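Section 4: Teaching the arm to clear a plate

I'll tell you up front what I tell everybody who downloads Jiltier: your arm can't run a kitchen yet. It can do a few small chores pretty well, and clearing a plate is the one I'd start with. Do it in the simulator first – I broke nine real plates before I took my own advice.

1. Open Jiltier and load the kitchen with the island.
2. Set the arm's base by the near side of the island, then check that it can reach the countertop without bumping a stool.
3. Put one plate on the island with one piece of food on it. Just one! Stacks come in Section 9.
4. Bring the gripper over the plate, fingers down, and save that pose as "hover".
5. Lower slowly until the fingers are level with the food, close them, and save again.
6. Hit Run and let it go through the night. Mine needed around 2,000 tries before I trusted it with anything.

Note: Flat food is harder than round food. Raíssa Miranda got apples working in an afternoon, then spent most of May on a slice of bread. 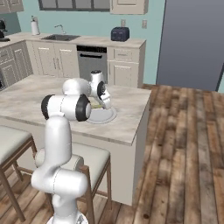
Fig. 4. Simulator view, gripper over the plate (step 4).

Caution: A good score in the simulator doesn't mean your real arm is ready. Use a plastic plate for the first real runs, keep the speed low, and keep your hand near the stop button. And please don't ask it to do the glasses yet – mine still can't.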